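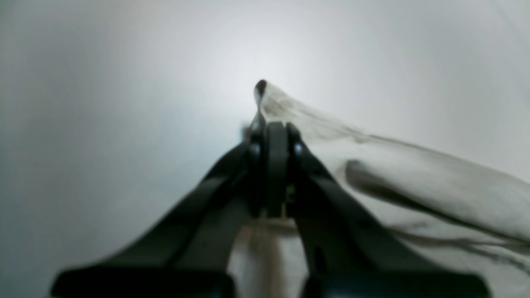 Should a white cloth be folded straight from the dryer or left to cool first?

Straight from the dryer, while it still has some give in it. Once it has gone cold in a heap, the creases have already been decided for you.

From: Javiera Escobar
To: the Emunstead household linens list
Date: 2021-01-06
Subject: Re: Napkins, dish towels, and the corner problem

I had meant to stay out of this thread. I stayed out of the one on starch, and the one on whether a pillowcase has a front, and I was sleeping well. Then Ignacio wrote the following and I found myself standing at the kitchen counter at eleven at night folding things that were already folded.

Ignacio Olivares wrote:
> I don't understand what all of you are doing. It's a cloth. It has
> four corners. You pick it up by any one of them, give it a shake, lay
> it down, and fold it in half until it fits in the drawer. I have done
> it this way my entire adult life and I have never been short of
> napkins or had anybody leave my table over the state of one.
>
> Constanza wants us to find the long hem first. Lautaro wants us to
> iron before, and also after. Dardo says he rolls his, like a
> sleeping bag, and I would like to hear more from Dardo about how
> that looks at Christmas.
>
> My question to the list is this. If I'm the one who washes them, and
> I'm the one who puts them in the drawer, and I'm the one who opens
> the drawer, who is the folding for?
>
> Also, does anyone know how to get the gray out of the older ones?
> Mine were white in August.
>
> Ignacio

Ignacio, I'll take these in the order that annoyed me.

The shake first. I have seen you shake a napkin. You take it by one corner, up high, and snap it like you're signaling a ship. What you get is a long limp triangle with all the weight hanging from a single point, and every bit of stretch in the fabric goes toward that point. Do it enough and the corner grows a little ear. I own several napkins with ears. They came to me from my aunt, who also snapped, and there's no folding them square any more. You line up three corners and the fourth pokes out like it wants to say something.

If you must pick a cloth up by one corner (and we all must, it's how you get anything out of a laundry pile), the next thing your other hand does should be to slide down the hem until it finds the neighboring corner. Keep hold of both, and let the rest hang. Now it's a rectangle, more or less, and you can see which way it wants to go. That's really the whole of what Constanza was saying about the long hem, only she said it over two messages and attached a diagram.

I liked the diagram, Constanza. I want that on the record.

Where I part ways with her is on thirds. She folds dish towels in thirds the long way and then in half twice, so the hems are tucked inside and you see nothing but a smooth edge. It looks like a shop. I tried it for a month. The trouble is that folding in thirds requires you to guess where a third is, and I'm not a person who can be trusted with that. My thirds come out as a large piece, a medium piece and an apology. Halves I can do. You put this edge on that edge and you're finished, and if it's wrong you can see it right away.

So for the drawer in question (mine is the shallow one left of the stove, the depth of a paperback), I do halves the long way, halves again, and then once across. It fits with the fold facing up, standing on edge in a row, and I can pull one out without bringing up its relatives. Stacked flat was worse. With a stack you use the top two forever, and the ones underneath stay crisp and yellow slowly, like encyclopedias.

Lautaro: I respect the ironing. I've eaten at your house and the napkin was so flat I was afraid to use it. But you can't tell people to iron a dish towel. A dish towel has a working life of one pan. I would go as far as smoothing it with the side of the hand on a hard surface, from the middle out toward the hems, and I'd go that far only with company coming. The time to get a towel flat is when you hang it or when it comes warm out of the machine, and if you missed that moment because you were on the phone, you've missed it. Put it in the drawer and forgive yourself.

Table napkins I'll grant you. Iron those, face down, hems first, and please stop using the hottest setting on anything you inherited.

Dardo, we need to talk about the rolling. I went and tried it in a spirit of fairness. I'll admit that rolled cloths take up less room, and that you can see every one of them at a glance, and that my nephew found it funny to stack them like logs. What I can't get past is unrolling one at the table. It stays curled. You put it on your lap and it slowly rolls itself up toward your belt. Ignacio asked how it looks at Christmas and I think the rest of us would also like to know, since you've gone very quiet.

Now, who is the folding for.

I thought about that longer than I'll admit. My honest position is that it's for me on a bad day. On a good day I could pull a cloth out of a heap, hunt for the corners, and think nothing of it. On the day the pot has boiled over and the phone is ringing and somebody is asking where the tape is, I want to put my hand in a drawer and have it come out holding one flat, clean cloth. Past me did that. She isn't responsible for much else, and I let her have it.

There's also the matter of finding out what you own. When I folded the whole lot over New Year's I turned up a linen one with a Leiva tag that I'd been blaming my sister for since she moved. I have written to her. I did not apologize exactly but the tone was warm.

As for the gray, Ignacio, you didn't say what you wash them with, and I suspect the answer is everything. White cotton goes gray mostly from traveling with dark cotton, and from too much detergent that never gets rinsed out. Things I'd try, starting with the lazy one:

Wash the whites alone, warm, with half the soap you use now, and run the rinse again. Do this a few times before you decide it hasn't helped. You're a man who decides early.

Soak them overnight in a bucket with oxygen bleach, the powder, at whatever the box says. I use the one from Dimeck because it's what the hardware store carries. I have no loyalty to it and it smells like a swimming pool's cousin. Stir it with something you don't cook with.

Hang them outside in the sun, damp. I realize it's January. Save it for later.

If a towel has been through all this and is still the color of a sidewalk, it has changed jobs. Cut it in four and put it under the sink. I have one down there that began life as part of a wedding set and is now on floors, and it does very well on floors.

Don't use fabric softener on any of it. It makes a dish towel feel lovely and dry nothing. You'll be pushing water around the plate with a very soft cloth and wondering what's gone wrong with your marriage.

A few leftovers from earlier in the thread that I never answered:

Somebody asked whether the hem loop goes in or out. Out, if you hang them. If you don't hang them, cut it off, it's only going to catch on the potato peeler.

Somebody else asked about the flour sack kind, the big thin ones. They're never square. I have given up expecting it. Fold them by the selvage, ignore the cut ends, and tuck whatever's left over to the inside where only you will know. The ones I ordered from Brullow came crooked and have become more crooked with washing, and they're still the best thing I've got for drying glasses.

And to Constanza, who wanted to know whether any of us fold the cloths we're about to use that same evening: yes. Last night. I folded a napkin, put it in the drawer, closed the drawer, opened the drawer, and took it out to set the table. My husband watched me do it and went to stand in the other room.

If anyone wants my ear-cornered napkins to practice on, they're in a bag by my front door, washed, and they are folded as well as they can be. Dardo, you may have first pick. Rolled, they might even look normal.

Ignacio, tell us how the bucket goes, and take a before picture, because you'll claim afterward that they were never that gray.

Javiera

P.S. Lautaro, I still have your tablecloth. It's too big for me to fold alone and I've been moving it from chair to chair since the party. Come by on Saturday and take the other end.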